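Section 6. Setting Up the Arm for Kitchen Chores

Applies to the Wullwood bench arm with the Girner two-finger gripper. Baert base plate, either size. If you have the older clamp base go back to Section 4, the steps are different.

Revised June 2, 2019. Replaces the April sheet. Throw the April sheet out — step 5 was wrong.

Read first

People ask if the arm can do the kitchen yet. Short answer: parts of it. Picking up, putting down, moving a thing from the counter to a tray. Slow. Cutting, pouring, wiping, washing up: no. Loading a dishwasher: plates sometimes, glasses please don't. Nothing in this section will make it cook dinner. Plan on standing next to it the whole time.

CAUTION: The arm does not know you are there. Keep hands, sleeves and hair out of its reach when the power light is on. Kids and pets out of the room.

CAUTION: No knives, no open flame, no hot pans. Unplug heating appliances before a run, even the ones you think it can't reach.

6.1 Before you switch on

1. Bolt the base plate down. All four corners. Hand tight, then a quarter turn more.

2. Route the arm cable behind the base. Leave slack. A tight cable will stop the shoulder partway and you'll get fault 104.

3. Check the fingers open and close by hand with the power off. Should be stiff but smooth. Gritty means crumbs. Brush them out, don't rinse.

4. Clear a landing spot. It needs somewhere to put things down, and it's not going to make room for itself.

5. Power on. Wait for the light to go steady. Do NOT press Home while it is still blinking (this is the step that was wrong before).

6. Press Home. Arm goes up first, then back. If it goes sideways first, hit Stop and redo step 1, the plate is probly crooked.

Note: first Home of the day is noisy. Fine. Grinding is not fine.

6.2 Teaching the work area

The arm works inside a box you draw for it. Anything outside the box it ignores, which also means it will knock into it on the way past.

1. Hold Teach until it beeps.

2. Move the gripper by hand to the near left corner of the area. Press Set.

3. Repeat for the other three corners. Go around in order. Crossing over gives fault 206.

4. Lift the gripper above the tallest thing in the area, handles included. Press Set. That is your travel height.

5. Let go slowly. The arm should hold. If it sags, the payload setting is wrong, see 6.4.

Redo the heights whenever you swap something tall in or out. Most of the bumps reported to the Fotville help desk come down to a travel height set on an empty counter and then used on a full one.

6.3 Picking the first chore

Start with soft stuff. Then boxes. Then hard things with a flat side. Save round and slippery for last, or for never.

Good first items: plush toys, sponges, small wood blocks, folded dish towels.

OK after some practice: cereal boxes, empty paper cups, wooden spoons lying flat.

Not yet: eggs, wet glass, bags of anything, full cups of anything, lids that are stuck on.

Run each item at Slow for 24 tries before you turn the speed up. If it drops more than a couple, stay on Slow. Change one thing at a time — grip force or approach angle, never both, or you wont know which one helped.

Note on cereal boxes: grab across the narrow side. The fingers don't open wide enough for the front panel and will just push the box along the counter.

6.4 Grip and payload

1. Open Settings, then Gripper.

2. Pick Soft, Medium or Firm. Soft for plush and paper. Medium for wood and cardboard. Firm only for solid things with nothing inside.

3. Set the payload to match the heaviest item in the run. Guessing high is safer than guessing low.

4. Test with one item. Watch the lift. A tilt means the fingers are off center, so nudge the pick point and try again.

6.5 Checking reach on a real counter 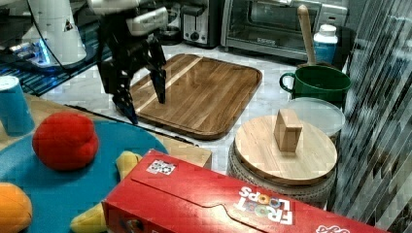
Reach is what runs out first on a kitchen counter, well before strength does. Set the gripper over the nearest flat surface and work outward from there, one stop at a time. Use the layout you really live with. A cutting board under the fingers makes a good starting point, then something set higher, like the small block standing on the round board, then the back row last. Mind anything that sticks up. A spoon left standing in a mug adds a lot to your travel height and is easy to forget when you're looking at the mug. Take the spoon out or set the height over the tip of it.

At each stop:

1. Lower to a finger's width above the surface. Press Set.

2. Raise to travel height. Check the cable hasn't snagged.

3. Move on. If the elbow locks out straight, that stop is too far. Bring the item closer, don't stretch the arm.

CAUTION: Never lean on the arm to get it the last little bit. Bent elbows are not covered.

6.6 Shutting down

Empty the gripper first. It opens when power drops, and whatever it is holding will fall. Press Park, wait for the arm to fold, switch off at the base, then at the wall. Wipe the fingers with a dry cloth.

Faults 104 and 206 clear on restart. Anything else, write the number down before you switch off and look it up in Section 9.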